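Notes orales, Pasau, décembre 2018
Úna Gallagher

Bonjour, merci, vite les remerciements. Ne PAS relire le programme.
Sujet : le kit Simiyu, cellule de tri simulée, vendu par Gronen. Essayé chez Prasadham avant achat éventuel.
Montrer tout de suite à quoi ça ressemble, vue pince puis vue large.

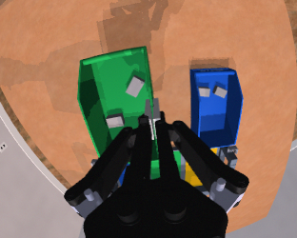
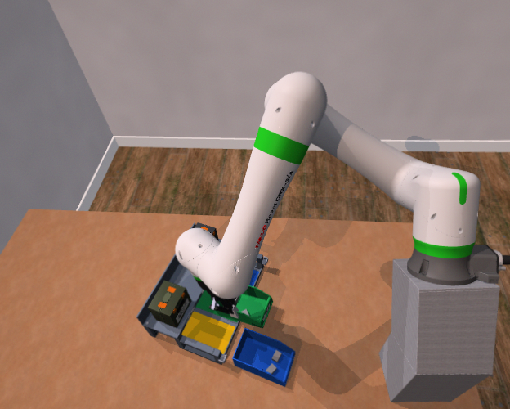

Ce qu'on achète : scène, bras, pince, bacs de couleur, petites pièces à ranger. Licence 3,585 euros par an (format du devis, lire trois mille cinq cent quatre-vingt-cinq). Support compris la première année, à reconfirmer.

Installation : 90 minutes sur un poste neuf. Doc correcte en anglais, version française à revoir, deux chapitres pas traduits du tout.

Nos essais : 2,000 cycles lancés en une nuit. Dire que c'est du simulé, insister. Le réel viendra après, si budget.
Points forts : changer la position des bacs sans toucher au script. Rejouer un cycle raté pas à pas, tres pratique.
Points faibles : contacts des doigts avec les parois, réglage pénible. Ombres lourdes à calculer, sur portable on passe à 70 % de la vitesse. Export des journaux : un seul format, domage.

Question prix, elle va tomber. Réponse : oui c'est cher pour un petit atelier, demander la licence partagée.
Mon avis : on prend un an, un seul poste, on refait le point ensuite.

Si encore du temps, démo du rejeu. Sinon passer aux questions.
Penser à l'adaptateur HDMI !!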